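Kullallow Opens 72 New Deer Permits as Herd Climbs on the Naqvi Tract 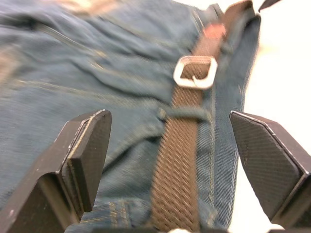
Blue jeans and a brown woven belt.

2025-07-08

Deer hunters who have been waiting years for more room on the Naqvi tract are getting it this fall. The Kullallow wildlife office announced Tuesday that it will issue 72 antlerless permits for the coming season, up from 49 last year, and applications are open now.

It's the biggest allotment since the tract was added to the public draw, and it comes with a few other changes that should make a lot of people happy. The youth weekend is back. The north gate, closed since the washout in January, is open again to foot traffic and will take trucks by the time archery season starts. And for the first time, hunters who draw a permit can choose between two check stations when they bring a deer out, which ought to put an end to those long lines at the old gravel lot on opening Saturday!

The new number follows a good spring count. Crews ran their survey routes after dark over several weeks and came back with 117 does on the routes they drove, plus a strong showing of yearlings along the creek bottoms. Two mild winters in a row and a heavy acorn crop have helped the herd along, and the browse is starting to show it. Greenbrier and young oak on the south side have been eaten back hard, and the office wants to take some pressure off those plants before the herd gets any bigger.

Buck rules stay as they were. One antlered deer per hunter, with an inside spread of at least 15 inches, and spikes are legal during the youth weekend only. Anyone who is unsure about judging spread in the field can pick up the printed ear-to-ear guide at either check station. It's a good sheet, with clear drawings from three angles, and it folds small enough to ride in a shirt pocket.

Permits will be handed out by drawing. Hunters can put in alone or in a group of up to four, and a group is drawn or passed over together. There is no preference for past applicants in the antlerless draw, so a first-timer has the same shot as somebody who has been putting in for a decade. Group leaders should make sure every member's hunter education number is on the form – an incomplete form is set aside for the whole group.

The tract is split into six zones again this year, with one change. The Skusosine flats, which used to be lumped in with the river zone, are now a zone of their own. That's great news for bowhunters, who have asked for it at just about every public meeting in recent memory. The flats are archery only for the full season, and access is on foot from the east trailhead. Expect a long walk and soft ground after rain. Carts are allowed on the old levee road but have to stay off the side trails.

Stand hunters may leave one portable stand in place overnight if it's tagged with a name and permit number. Screw-in steps are still not allowed on the tract, and neither is bait of any kind. Blaze orange is required in every zone while any firearm season is open, including for bowhunters on the flats.

Successful hunters are asked to bring the whole deer or the lower jaw to a check station the same day. Staff will age the animal, weigh it and write down the zone it came from, and it only takes a few minutes. Those jaws are a big part of how next year's permit number gets set, and last season's return rate was the best yet.

There's good news for people with more venison than freezer space, too. Grukudent, the meat locker on the county road, will again take donated deer for the local food pantry at no charge to the hunter. Deer should be field dressed and tagged, and the locker would like a call ahead on busy weekends.

Applications can be filled out at the Kullallow office or picked up from the box outside the main gate. The office will mail results to everyone who applied, drawn or not, along with a zone map. Unclaimed permits go to walk-ins at the counter, first come, first served, starting the Monday before the season opens.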